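Kitchen > Tips > Countertops & Surfaces

Recipes Pantry Cleaning Garden Letters About

Looking After a Stone Countertop
by Borghild Sæther
March 5, 2023
330 shares | 3 comments

When we moved to Wirkham I inherited a granite countertop from the people before us, and I'll admit I was a little afraid of it. My mother had a plain painted counter that you could scrub with anything under the sink, and she did, every evening, humming. Stone seemed so much grander, as if it ought to come with a manual. It didn't, so I learned by asking neighbors and by making a fair number of mistakes, and now I'm passing on what stuck.

For everyday wiping, use warm water with a small squirt of dish soap, a soft cloth, and then a second cloth to dry. Don't skip the drying! It's the water left sitting that gives you that dull, cloudy film, especially if your water is as hard as ours. I keep two cloths on the same hook, one blue for washing and one striped for drying, and the household mostly respects the system.

Leave the vinegar in the cupboard. I love vinegar and I use it on windows, kettles and the shower head, but acid isn't kind to stone or to the sealer on top of it. The same goes for lemon juice, and for those gritty powders that do such a nice job on an old sink. If you spill something sour, blot it up right away — blot, don't rub, or you'll only spread it around.

Oil is the one that gets most of us. A bottle that drips a little down its side will leave a ring, and by the time you notice, it has soaked in. Wipe the bottle before you set it down, or stand it on a saucer. I have a chipped one from a rummage sale in Fliltthorpe that has been under my cooking oil for years and looks quite at home there.

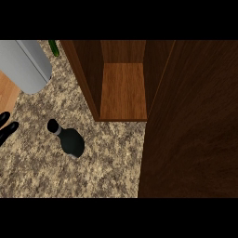

Can an oil stain be drawn out once it has soaked in?
Most of the time it can, with baking soda and patience. Mix the soda with just enough water to make a paste as thick as peanut butter, spread it over the spot, cover it with plastic wrap and leave it overnight. Wipe it away in the morning and dry the stone well. An old stain may need the paste two or three nights running.

Now, sealing. Put a few drops of water on the counter and go fold some laundry. If the drops are still sitting up in beads when you come back, your sealer is fine. If the stone has gone dark underneath, it's time for a fresh coat. I do mine in May, when the windows can stay open all day and I don't mind eating sandwiches on the porch. Follow whatever the can says about waiting between coats, and wipe off the extra before it dries, or you'll be polishing away streaks until supper.

Crumbs like to gather along the backsplash. An old soft toothbrush gets them out nicely, and so does a dry pastry brush if you have one to spare.

Next time I'll write about wooden cutting boards, which I have strong feelings about.

860 likes | Share | Print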